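January 2020

Morning

Up at eight and it was still half dark. Porridge, two cups of tea, then out to the bin with the last of the Christmas cardboard, which had gone soft in the porch. The wind had dropped. I had told myself I would do the plastic furniture today whatever happened, as it has been leaning in its packaging in the back room since before New Year and I am tired of walking round it.

It came from Vivley in the end. I had wanted the Zoltia one, but that was £142 with the delivery and this was £103, and I could not see enough difference in the pictures to pay for. Mum will use it mostly. She wants something white that she can wipe down herself.

I put the black covering down first. It is creased from being folded away and will not lie flat, but it does its job and it makes the white parts easy to find. Last May I put the shoe rack together straight on the carpet and was picking bits out of the pile for a week.

The instructions are one sheet, folded in four, with the writing too small to be any use. The drawings are better. They want you to work with everything upside down, so that the legs point at the ceiling and you can lean your weight on each one as it goes in. The underside is all ribs and hollows, triangles and rectangles, and it will be a nuisance if it ever gets dirty in there. On top it is plain enough.
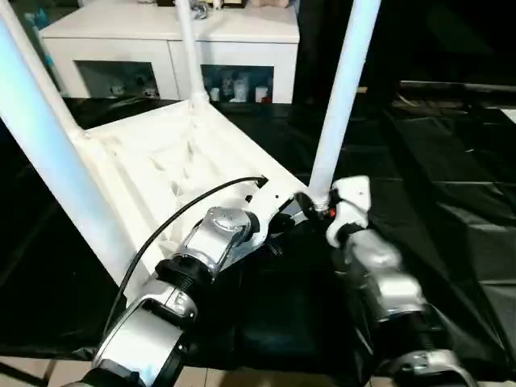 Jummai Okonkwo rang at about this point to ask if I still had her big casserole dish. I do, it is on top of the fridge. We talked for longer than I meant to. Her boiler has been out twice this week and the man from Frade cannot come before Wednesday, so she has been going to her sister's for baths. I said she could come here if it gets worse. She is going to Fulanbridge next weekend if the trains are running and asked if I wanted anything from the market. I said cheese, the hard one, and some of those long peppers.

Went back and looked at the sheet again. There is a line about not using a hammer, in bold, so plenty of people must have used a hammer. It says to push and turn, and then check each one by pulling on it. I read it through twice, made another tea and let it go cold.

The plastic is brighter than it looked on the website. With the light on it the sloping parts are nearly cream and the folds go grey. I had worried it would look cheap, and it does a bit, but it will be against a pale wall and I don't think anyone will mind. Mum certainly won't.
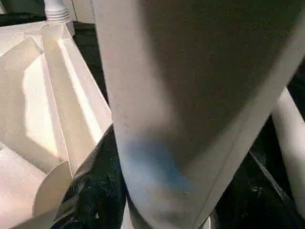

Afternoon

Lunch was the rest of the leek soup with the end of the loaf. Listened to the news and wished I had not bothered. Washed up, wiped the hob, and found the small screwdriver I had been looking for since Thursday, in the cutlery drawer with the teaspoons.

Américo Rebelo came round at two to return the ladder. He stood in the doorway of the back room and told me how he would have done it, which was in a different order from the sheet. He has put up a good deal of this sort of thing in the flat above his shop. His way is to stand each pole up in its tray and get it straight by eye before going on to the next, and not to tighten anything until they are all in. I can see the sense in it. The poles are thicker than I expected and the bottoms of them are ribbed, so they grip once they are home and you don't want to be taking them out again.

He would not stay for tea as he had the dog in the car. He did look at my white cabinet and say I ought to get doors for it. I have thought about that. The shelves are open and everything in the right-hand side shows, all the little bottles and tubs together, some of them with red labels. I know where everything is, though. If I put doors on I would only start pushing things in and shutting them away.

I meant to sort those bottles today as well. A few of them must be well out of date. I got as far as thinking about it, and it has gone on the list for tomorrow.

The post at the far corner has a small collar at the bottom where it meets the tray. I had not noticed it on the drawing at all. Once you know to look for it you can find it on the sheet, a tiny double line.

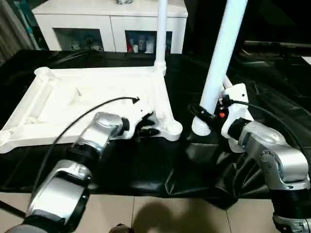
Evening

Dark by half past four. Closed the curtains and put the heating on for an hour. Rang Mum, who had been to church and then slept through the afternoon. She asked what colour it was and I told her white, as I told her on Friday. She is pleased. She wants it by the window and I said we would try it there and see.

Did the money while the potatoes were on. Over £357 on the house since the first, counting the plumber, and that is more than I wanted. Nothing else for the back room until next month.

Supper was a baked potato with beans. Ironed two shirts and left the rest.

For tomorrow: bottles in the cabinet, ring the surgery for Mum, take the casserole dish to Jummai, library books. Also find out if the Vivley packaging can go in with the ordinary recycling or if I have to drive it to the tip.

Bed at ten. Knees sore from the floor.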